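Home | Learn | Kids' Corner | Visit Us
Print this page | E-mail this page
Reading time: 4 minutes

Why Does Bread Rise?

A loaf of bread begins as a heavy lump of flour, water, salt and yeast. By the time it leaves the oven it is tall and soft, and the inside is full of small holes. The Ashby Museum of Food and Farming has prepared this page for young readers who would like to know how that happens.

What is yeast?

Yeast is alive. It belongs to the same large family as mushrooms, but each yeast cell is far too small to see without a microscope. The dry yeast sold in packets is resting. Warm water wakes it up, and it starts to feed.

What does yeast eat?

Flour contains starch. In wet dough, some of the starch is broken down into sugar, and yeast feeds on the sugar. As it does so, it gives off a gas called carbon dioxide — the same gas that makes soda fizzy.

Why does the gas stay in the dough?

Wheat flour also contains proteins. When they are mixed with water they join together and form a stretchy material called gluten. Kneading the dough makes the gluten stronger. The gas pushes against it and the dough swells, much as a balloon does when air is blown into it.

Does temperature matter?

Yeast works slowly in a cold kitchen and faster in a warm one. Very hot water will kill it. In the oven the bubbles grow a little more, and then the heat sets the dough firmly around them. Bakers call this last stretch "oven spring."

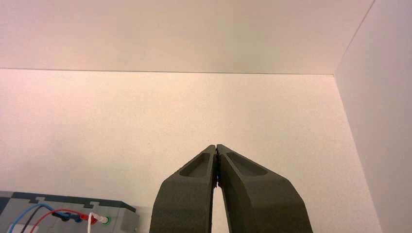
Try it at home

Ask an adult to help you.

1. Pour half a cup of warm water into a small, clean bottle.
2. Add one teaspoon of sugar and one teaspoon of dry yeast. Swirl gently.
3. Stretch a balloon over the neck of the bottle.
4. Leave the bottle in a warm place for 40 minutes, then look at the balloon.

Repeat the test with cold water and compare the two balloons.

Text by Wanpen Wongsuwan, Education Department. Reviewed by Vaughan Halliday.

Back to Kids' Corner | Next: Why Does Popcorn Pop?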